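The Gritach Span

The last deck segment for the Gritach crossing left the Flinden yard on a barge in July and reached the river mouth with 8 millimeters of twist in it. Hideaki Yagi measured it twice. The tolerance in the Arai contract was five.

He entered the figure in the log and went ashore to find the lift supervisor. The segment weighed 200 tonnes. The crane was rated for 500 at short reach, and a good deal less at the reach they needed. It could hold the piece against the pier while the bolts went in, but it could not wait there through a tide change.
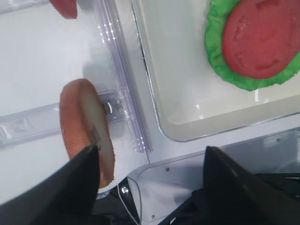
Toy bread slice, held in a gripper.

Yoshinori Fujimoto had the drawings open on the site office floor, weighted at the corners with bolts. He had worked on the Trurkari viaduct, where a segment had arrived in the same condition, and he proposed the same remedy: bolt the upstream flange first, leave the downstream side slack, and let the deck settle under its own load.

"How long did it take to settle?" Yagi asked.

"Forty-eight hours."

"And the tide?"

"There was no tide. It was a valley."

Yagi sat down and worked it through on the back of a delivery note. With temporary props under the downstream edge, the crane could be released before the water turned. The props were in the yard, left over from the approach spans. They would need longer base plates – the old ones had been cut for firm ground.
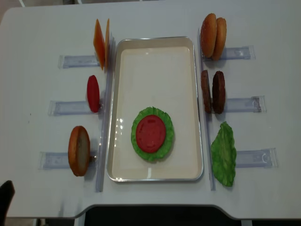 Fujimoto said the plates could be cut by evening, but he would not sign for the welds until they had been tested, and the testing could not be done in the dark.

They lifted at first light. The segment rose from the barge, turned a little in the wind and came in under the pier head. The upstream bolts went in by hand. The downstream holes were out by the width of a thumbnail.

Yagi gave the order to lower onto the props. The load reading on the crane fell slowly, stopped, and fell again. He wrote down each value with the time beside it. Out in the channel the barge had already begun to swing on its mooring.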